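Pinza Drandico D12 para brazos de sobremesa

Referencia 719 - Recambio y ampliación - En stock en Citivholm

Os cuento primero por qué la he metido en la tienda. Llevaba desde febrero probando pinzas para brazos pequeños y casi todas me fallaban en lo mismo: agarran de maravilla un cubo grande y luego les das una piececita y se les escapa por la punta. La Drandico cierra más paralela y, sobre todo, cierra despacito cuando se lo pides. ¡Qué gusto!

La he comparado con la Dagdag, que es más barata y también la vendo (no me caso con nadie). La Dagdag aprieta más fuerte, y si lo vuestro es mover cajitas de un lado a otro os sobra con ella. Pero en el traspaso de mano a mano, con una pinza sujetando y la otra viniendo a buscar, la Dagdag entra a tirones y empuja el objeto. Con la Drandico me salieron 11 traspasos buenos de 12. Con la Dagdag lo dejé antes de terminar la serie, me estaba poniendo de mal humor.

Qué trae la caja:
Pinza montada con su servo
Dos juegos de puntas, lisas y estriadas
Cable de bus y clips de sujeción
Tornillería (viene justa, guardad los tornillos viejos)

Alimentación: 12 V
Controlador: va con la placa Cindance y con cualquiera que hable el mismo bus
Garantía: dos años

Un consejo de montaje: dejad holgura de cable en el codo. La primera vez lo puse tirante, quedaba precioso, y al estirar el brazo se soltó el conector - media tarde buscando la avería en el software. Ah, y calibrad el cero con las puntas ya puestas, que entre lisas y estriadas cambia.

Para el traspaso me gusta trabajar con las dos pinzas casi tocándose en el centro de la mesa y un objeto pequeño, que es donde se notan las diferencias.
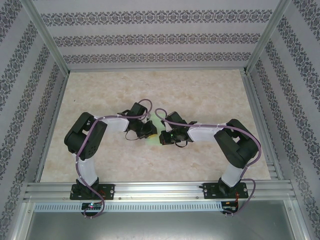 Domnica Surdu: Tengo la Dagdag en los dos brazos y me pasa justo lo del tirón. ¿Puedo cambiar solo una, o el controlador se lía con dos modelos distintos?

Puedes cambiar solo una, Domnica. Dale un identificador distinto en el bus y ajusta la velocidad de cierre por separado. Yo pondría la Drandico en el brazo que recibe y dejaría la otra sujetando.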